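Last revised May 2, 2018. Supersedes the notes kept in the old `docs/` folder.

# Flistimero shelf labels

Flistimero is a plain-text dataset of household storage items, written as short catalogue entries for testing search and spelling tools. It holds 2,000 entries in British English. The text was typed by hand from stock lists supplied by Emico and Droston, then edited to a common style.

## Contents

| File | Purpose |
|---|---|
| `entries.tsv` | main table, one item per line |
| `synonyms.tsv` | pairs of words treated as equal in search |
| `rejected.tsv` | entries removed in review, with a code |
| `queries.txt` | 200 test queries, one per line |

All files are UTF-8 with Unix line endings. Fields are separated by a single tab. There is no quoting, so a tab inside a field is an error and the loader will stop on it.

## Fields in `entries.tsv`

- `id` – integer, never reused
- `title` – at most 16 words
- `body` – free text, may be empty
- `shape` – one of 15 fixed terms, see below
- `colour` – free text, lower case
- `source` – `emico` or `droston`

Empty `body` fields are kept as empty strings. Do not convert them to `NULL` on import; the scoring script compares lengths and will fail.

## Shape and colour terms

The shape list is closed. Terms were taken from the Emico lists where possible and the Droston wording was mapped on to them, which lost some detail for lids and trays. A term describes the outline of the item as it stands in normal use, ignoring handles and feet. 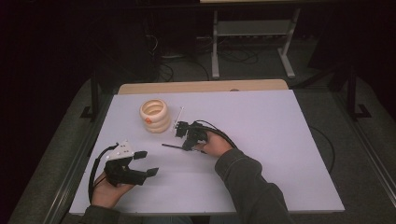 Shape is assigned before colour and the two are checked separately. Where an item could take two terms, the one that describes the outer wall wins, and surface texture goes in `body`. The cream piece made of stacked, puffy rings is therefore `cylinder`, with "ribbed" in the body text; the small orange mark on its front has no effect on `colour`. Flat items take `sheet` or `slab` depending on the wording of the source list. Colour names are left as the editor typed them apart from case, so `cream`, `off-white` and `ivory` all occur and are linked only through `synonyms.tsv`.

## Loading

```
python load.py --in entries.tsv --out flistimero.db
python score.py --db flistimero.db --queries queries.txt
```

`load.py` overwrites the output file without asking. `score.py` reads the synonyms file from the current directory unless `--syn` is given.

The scorer is a cut-down version of the one in Noguchi, our older search test kit. Results from the two cannot be compared directly: Noguchi splits on hyphens and this one does not.

## Known problems

- Plurals are inconsistent in the Droston entries ("basket lid" and "baskets, lid for" both appear).
- Some titles repeat the colour. These were left alone after the first review, as removing them changed the ranking of unrelated queries.
- `rejected.tsv` uses code `D` for both "duplicate" and "damaged text". Older rows cannot be told apart.
- Measurements in `body` are a mixture of centimetres and inches, and are not parsed.

## Changes

Corrections are welcome as patches against `entries.tsv`. Keep the rows sorted by `id` and put spelling fixes in a separate patch from changes to `shape`. New shape terms will not be accepted before the September release.

## Licence

Text and tables: CC BY 4.0. Scripts: MIT. The source lists themselves are not included and cannot be supplied on request.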